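Ticket 257
Project: Serkmont table-clearing trial
Component: grasp / dish handling
Status: Open
Priority: Normal
Site: Barholm test flat

Summary
Policy fails to separate nested bowls when clearing a table. Single bowls are fine. Stacks are not.

Steps to reproduce
1. Nest two bowls on the table, with a wider dish underneath.
2. Start the clear-table routine from the home pose.
3. Let it run without operator input.

Expected
Arm removes the top bowl, puts it in the rack, returns for the second bowl, then the dish.

Observed
Arm closes on two rims at once and lifts both bowls as one object. The planner logs one item removed. It then goes back for a second bowl, finds only the dish, and stops with "target lost". In the worst runs the lower bowl slides out during the lift. Drop height has been small so far and nothing has broken, but the rack is at bench height and this will not last.

Log, April

09:10
Baseline repeated. 40 runs with single bowls, no faults worth recording. Same build, same gripper pads, same lighting. Switched to nested bowls and got the double grasp on the first attempt.

09:55
Checked finger opening against the config. Matches. Checked pad wear. Left pad slightly polished at the tip, swapped it anyway. No change.

10:30
Depth data looks poor on white glazed crockery. The two rims merge into one edge when the bowls are tilted together, and the planner picks the middle of that merged edge. A person doing this job feels the second rim with a fingertip and slides it off. We have no equivalent signal. Finger force is read only after the close is complete.

11:20
Tried lowering the close speed. The double grasp still happens, only slower. Reverted.

13:05
Went back through the training set. It has 118 episodes tagged "bowl", nearly all of them one bowl sitting flat. Tilted stacks are hardly represented. The policy has not been shown how to do this, so the failure should not surprise anyone on the Serkmont side. 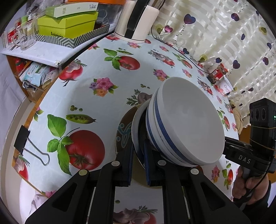

13:40
Asked Jafarzadeh support whether their planner can treat a nested pair as two objects. Reply was that it can if the segmentation gives it two masks. Ours gives it one. Closed that line of enquiry.

14:25
Tested a workaround: nudge the stack sideways before grasping, so the bowls shift apart. Works on a bare table. On a tablecloth the cloth bunches up and the whole stack moves with it. Clamping the cloth helps, but a household is not going to clamp its tablecloth for us.

15:10
Tried a two-arm version, one gripper holding the lower bowl and the other taking the upper. Best result of the day. Cycle time is 109 seconds for one stack, most of it spent waiting for one arm to clear the other. A person clears the same stack in a few seconds while talking about something else.

Comment from Cundstead integration
We need a yes or no for the client summary. Can it clear a table?

Reply
Flat plates and single bowls, well spaced: yes, with someone in the room. A table as people leave it after a meal, with dishes piled up at odd angles: no. Please don't write "clears the table" without that condition attached. The shop-floor version of this task (bins of identical parts in a fixed tray) is a separate matter and passed its acceptance runs at Barholm.

Next actions
- Collect more demonstrations with nested and tilted crockery, mixed rim colours included.
- Label both rims separately. The current tool only allows one outline per stack, so that has to be fixed first.
- Add a force check partway through the close, and abort if the resistance looks like two rims.
- Have the planner confirm item count by weight after the lift. Load cell is already fitted but not read by the routine.
- Rerun the baseline on the cloth as well as the bare table.

Workaround until fixed
Operator separates stacks by hand before starting the routine. Yes, this removes much of the point of the routine.

Leaving this open. Related: the cutlery ticket, which has the same cause where forks lie on top of each other.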